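Brundport laundromat raises prices, lowers expectations

The Qureshi Wash House on Prustard Street will charge more for a dryer starting in February, according to a sign taped over the old sign, which was taped over the one before it. A quarter that now buys 8 minutes of heat will buy less, though the sign stops short of saying how much less. Regulars plan to find out with a towel.

The Wash House is the last coin laundry between downtown Brundport and the Jisthorpe bus garage. It has 64 machines, of which the big front loaders by the window are widely considered the good ones. Competition for them begins shortly after the doors open at 6 a.m. and is conducted mainly through sighing.

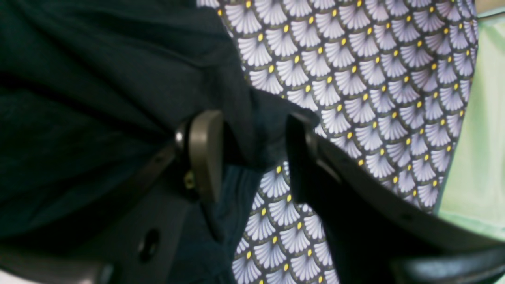

Will the washers cost more too?

They stay at their current price until summer, and the large front loaders will still take over 60 pounds a load.

Management blames the gas bill. It has also promised to replace the change machine, a unit that has rejected the town's dollar bills for years on grounds it keeps to itself. The new one will accept cards, and a loyalty program will give a free dry after every 100 paid ones. At the usual pace of a household in Brundport, that works out to a free dry in about 2 years.

The folding tables are staying, as is the bulletin board, where a couch in Jisthorpe has been listed as "must go this weekend" since last spring. The lost sock basket will move closer to the door. Hours are unchanged, and last wash is still at 9 p.m., whatever the clock over the soap dispenser says.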